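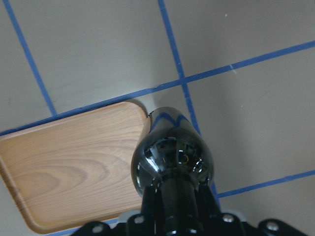

3. Posicionar o tabuleiro

Com as células marcadas a fita azul, coloque o tabuleiro de madeira com os lados compridos paralelos à linha longa. O bordo superior deve ficar logo abaixo dessa linha; o tabuleiro pode assentar sobre a fita. Os cantos são arredondados, pelo que o alinhamento se faz sempre pelos lados retos e nunca pelo canto.

4. Verificar as fitas

Pequenas dobras e sobreposições nos cruzamentos são aceitáveis, desde que a fita não levante. Se levantar, corte o troço com x-ato, retire-o e aplique um novo com 40 mm de sobreposição de cada lado. Não estique a fita ao aplicar: encolhe depois e desloca a linha.

A referência é o eixo da fita. A largura visível varia ao longo do troço e as margens não servem para medir.

5. Distribuir o material

Uma célula por categoria. Na bancada Orard usamos esta ordem:

Tabuleiro: peças em curso.
Células contíguas: ferramentas de mão e consumíveis.
Células exteriores: peças concluídas, à espera de embalagem.

Nenhum objeto deve ultrapassar o rebordo do tabuleiro em mais de 60 mm.

6. Manutenção

Limpe a superfície com pano húmido bem torcido, no sentido das fitas. Evite álcool junto às margens, que amolece a cola. O tabuleiro limpa-se a seco, no sentido do veio.

Substitua todas as fitas em outubro, mesmo as que pareçam em bom estado.

Revisão do procedimento: Eugénie Vidal. Ficha 964.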